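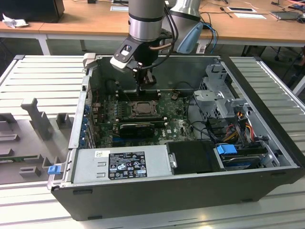

Das Märchen vom ewigen Rechner

Seit ein paar Jahren gilt es als kleine Tugend, alte Bürorechner aufzuschrauben. Man legt den Tower auf die Seite, nimmt die Wand ab, steckt mehr Arbeitsspeicher hinein und erzählt danach beim Abendessen, man habe ein Gerät gerettet. Ich habe das selbst oft genug erzählt. Inzwischen glaube ich mir nicht mehr ganz.

Damit kein Missverständnis entsteht: Ich mag diese Kisten. Wer einmal einen ausgemusterten Dell neben ein billiges Gehäuse aus dem Elektronikmarkt gestellt hat, weiß, warum. An den Bürogeräten gibt es blaue Laschen und Riegel, und Blau heißt, hier darfst du anfassen. Laufwerk raus, Abdeckung auf, fertig. Man schneidet sich seltener die Finger auf als an den dünnen Blechkanten der Konkurrenz. Dass jemand in einer Entwicklungsabteilung darüber nachgedacht hat, wie eine fremde Hand Jahre später in dieses Gehäuse greifen wird, rührt mich immer noch ein wenig.

Aber Rührung ist eine schlechte Buchhalterin. Auf der Webseite von Rellach, einem jener Händler, die Leasingrückläufer aufkaufen und »wiederbelebt« weiterverkaufen, steht der Satz, jeder geöffnete Rechner sei ein nicht gekaufter. Das klingt gut und lässt sich praktisch nicht überprüfen. Bei mir stimmt es jedenfalls nicht. Ich habe in den letzten Jahren vier Rechner aufgerüstet und im selben Zeitraum zwei Notebooks neu gekauft. Die aufgerüsteten stehen im Keller, im Arbeitszimmer und einer bei meiner Schwester, die ihn aus Höflichkeit behält.

Man muss sich nur ansehen, was beim Aufrüsten an Neuem bestellt wird. Speicherriegel, eine SSD, gern auch eine gebrauchte Grafikkarte, dazu Wärmeleitpaste in einer Tube, von der ein Zehntel verbraucht wird und der Rest eintrocknet. Für meinen letzten Tower habe ich 254 Euro ausgegeben, verteilt auf so viele kleine Pakete, dass es sich nach wenig anfühlte. Ein anständiges Gebrauchtgerät jüngeren Datums wäre günstiger gewesen. Es hätte mir nur keinen freien Nachmittag am Basteltisch verschafft, und um den ging es mir wohl.

Dann das Netzteil. Darüber redet die Szene ungern. Es steckt als grauer Klotz im Gehäuse, trägt sein Etikett mit Prüfzeichen und Warnsymbolen und soll bitte weiterlaufen. Alles ringsherum wird ausgetauscht, das Netzteil bleibt, solange es irgendwie anspringt. Bei vielen Bürogeräten passt ohnehin nichts von der Stange, weil Form oder Stecker vom Üblichen abweichen. So viel zur Modularität. Der Hersteller lässt mich die Festplatte mit zwei Fingern wechseln, und ausgerechnet bei dem Teil, das am ehesten den Geist aufgibt, bin ich wieder auf seinen Ersatzteilkatalog angewiesen oder auf das, was jemand im Netz aus einem Schlachtgerät anbietet.

Nokuthula Xaba, die im Nachbarort einen Reparaturtreff leitet, hält mir an dieser Stelle gern entgegen, ich würde falsch rechnen. Die Leute kämen ja nicht wegen der Kilowattstunden oder der Euro. Sie kämen, um einmal zu sehen, wo der Prozessor sitzt, und hinterher weniger Angst vor dem Ding zu haben. Da ist etwas dran. Im April war ich einen Abend lang dabei und habe einem Mann zugeschaut, der mit angehaltenem Atem einen Speicherriegel einsetzte. Als er einrastete, hat er sich gefreut wie über ein bestandenes Examen. Ich wüsste nicht, was dagegen zu sagen wäre.

Nur soll man es dann auch so nennen. Ein Kurs, ein Hobby, von mir aus Volksbildung. Wer daraus Klimapolitik macht, muss sich fragen lassen, was der Rechner danach an der Steckdose zieht, wie viele Stunden er läuft und ob überhaupt jemand ihn gebraucht hat. Im Prospekt der Initiative Goter, die ausrangierte Tower an Vereine vermittelt, finde ich dazu kein Wort. Ich finde dort die Zahl 40, so viele Geräte sind vermittelt worden. Wie viele davon heute noch eingeschaltet werden, steht nicht da. Auf meine Nachfrage hieß es, das erhebe man nicht.

Fast 23 Kilo Elektronik habe ich beim letzten Aufräumen aus meinem eigenen Keller zum Wertstoffhof gefahren. Es waren ausgebaute Teile dabei, die ich aufgehoben hatte, falls einmal jemand sie bräuchte: Laufwerke, Kühler, Slotbleche, eine Handvoll Kabel mit Steckern, die schon beim Kauf veraltet waren. Gebraucht hat sie nie jemand. Jedes dieser Teile war einmal der Rest einer Rettung.

Was folgt daraus? Weniger, als ich gern hätte. Die Hersteller sollen ihre Netzteile endlich nach gemeinsamen Maßen bauen, und zwar, weil man sie dazu verpflichtet, denn freiwillig ist da lange genug nichts passiert. Die Händler sollen bei ihren Aufrüstpaketen dazuschreiben, was der fertige Rechner im Leerlauf verbraucht. Und Leute wie ich sollten vor dem Griff zum Schraubenzieher klären, wer am Ende davor sitzen wird. Meinen nächsten Tower habe ich schon angeboten bekommen, geschenkt, aus einer Büroauflösung. Ich habe um Bedenkzeit gebeten.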